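Mistineo Dosing Pump - Section 4: Priming the Line
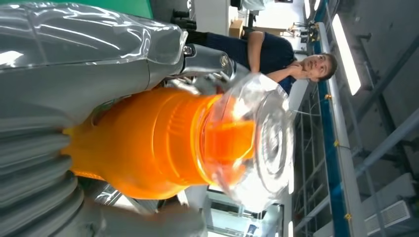
Puvadlow asked after the April revision whether the line can be primed with the outlet valve shut. It cannot - the pump will stall and show code 403.

1. Open the outlet valve.
2. Set the dial to 2 and press PRIME.
3. Release PRIME when the flow is steady.

Note: Reset the counter after 1,000 cycles.

Caution: Do not run the pump dry. Use only seal kit 563.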